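Pluvivley Hall reopens its waiting room with new wall panels and seating

3/15/24 – The waiting room at Pluvivley Hall is open again after a refit that gave it new walls and new places to sit.
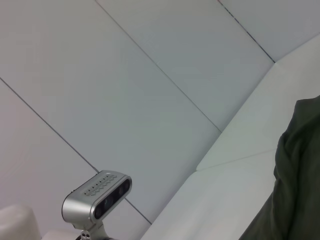
Pale wall panels and white cushioned surfaces at Pluvivley Hall.

The room closed in February so the old wallpaper could be stripped. Damp had got in behind it on the street side, and the plaster needed patching before anything new could go up. The work took 18 days, four more than planned.

Large flat panels in light gray and off-white now cover the wall, with thin dark seams between them. They were supplied by Trondeo, a local interiors firm, which also did the fitting. The panels can be wiped down with a damp cloth, and a single one can be taken off if a pipe or cable behind it needs attention.

The new white padded seating came from Kinyua, an upholstery workshop on the same street. It replaces the stacking chairs that had been in use since the hall's last refit. Those chairs have gone to the Ditari community center, where they will be used for evening classes.

The hall put the cost of the job at some $2000, not counting the plaster repair, which was paid for out of the building's maintenance budget. Most of the money went on the panels.

Visitors are asked not to tape notices to the wall – a board for posters and class schedules has been put up in the hallway outside.

The waiting room is open whenever the front desk is staffed. The side entrance stays closed until the new door lock is fitted, and people coming from the parking lot should use the main doors until then. Work on the upstairs meeting room, which has the same wallpaper, is due to start once a quote has been agreed.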